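Urutier Opens Trial Places for Entryway Tidying Service

Urutier will begin taking applications in October for a trial of Nilten, a home robot service that puts shoes away on a household rack. The trial is open to apartments and small houses within the company's present service area, and places will be offered in the order in which complete applications are received.

Nilten is the first Urutier service to be offered for use in private homes. It combines a gripper arm, a wrist camera and a head camera with a task package called Tekell, which covers footwear of several common types. Canvas sneakers, molded slides and low casual shoes are included at the start of the trial. Boots, heels and shoes with loose straps are excluded until a later release. 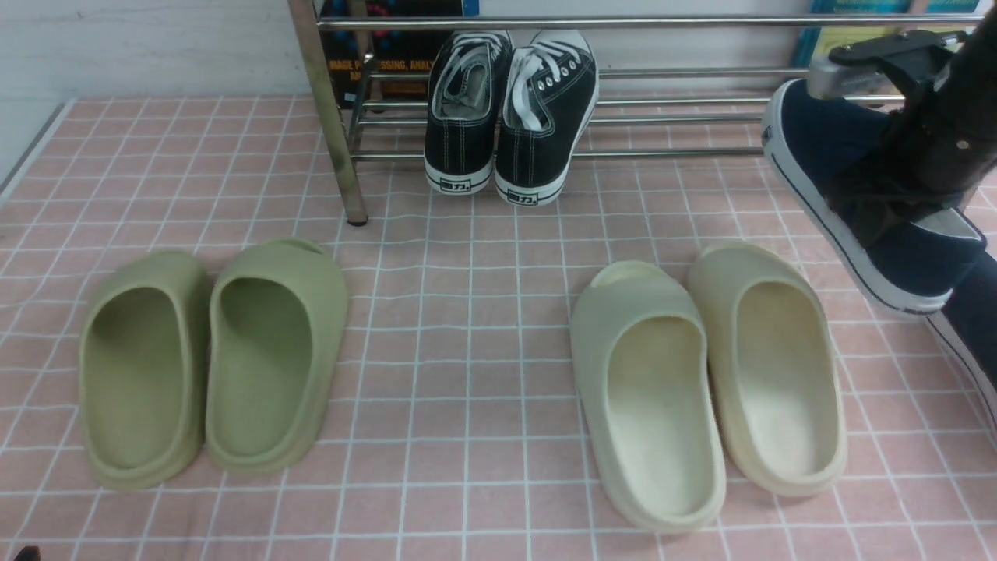 Urutier Home Services Department
News and Notices

Preparation of the service has centered on the handling of soft shoes. A canvas upper gives way when it is gripped, and the shoe may turn in the fingers while it is being moved toward the rack. Tekell therefore sets the grip separately for each type of shoe and lowers the speed of the arm when a shoe is held over other items. A pair of sneakers and a pair of slides are handled under different settings, even when they are on the floor together.

Households may choose between two levels of service. Under the basic level, shoes left on the floor are placed on the rack in any free position. Under the assigned level, each pair is given a fixed place, and the household registers its shoes during the installation visit. Up to 165 pairs may be registered under one account. Pairs that have not been registered are left where they are, and a notice is sent to the account holder.

The trial fee is $300 per month, which covers the equipment, installation, routine maintenance and all software updates issued during the term. Households that wish to keep the equipment after the trial may purchase it for $1,580. Fees paid during the trial will not be credited toward the purchase price. 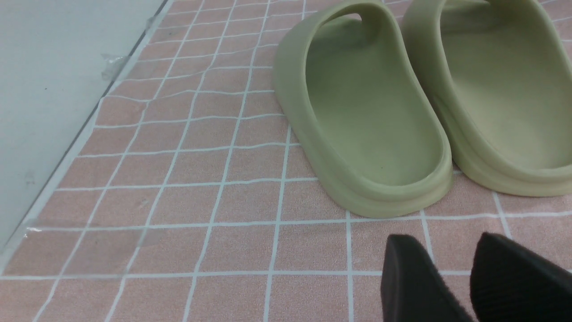 Applicants are asked to review the floor requirements before submitting a form. The service may be used on tile, sealed wood, vinyl and thin mats. Mats should be secured at the edges, and any lifted corner should be pressed down before the first run. Deep pile carpet is not supported. The department also asks that the floor in front of the rack be kept clear of cords, bags and pet bowls.

Each session begins with a short check of the rack and the floor. The head camera provides a general view of the entryway, while the wrist camera is used at close range as the fingers approach a shoe. If the two views do not agree on the position of an item, the arm pauses and repeats the check. After a second failed check, the item is skipped and listed in the session report.

Metal racks received particular attention in the current release. Polished tubes reflect light and the colors of nearby objects, and a bar close to the wrist camera can hide much of the shelf behind it. Tekell now records the position of the bars during installation and refers to that record whenever the camera's view is blocked.
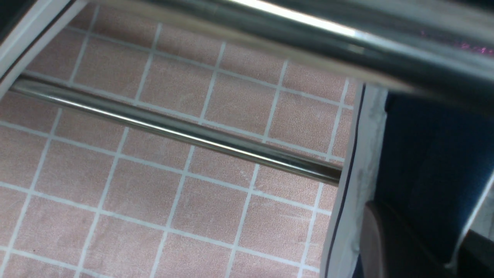 Racks with slatted, solid or tubular shelves are accepted, provided that they stand firmly and have a clear opening at the front. Cabinets with doors are not included in the trial. Households without a suitable rack may order one from Tjoa, which is supplying equipment for the program, and have it delivered on the day of installation.

Images from both cameras are processed on the equipment in the home. They are deleted at the end of each session unless the account holder agrees to share them for service improvement. Consent may be withdrawn at any time through the account page, and doing so does not affect the fee or the level of service.

An adult must be at home during the installation visit and during the first session. Later sessions may be scheduled at any time between 7 a.m. and 9 p.m.

Application forms are available from the Home Services Department. Renters should attach written permission from the property owner if the equipment is to be fixed to the floor or wall. Incomplete forms will be returned and will not hold a place in the order of receipt.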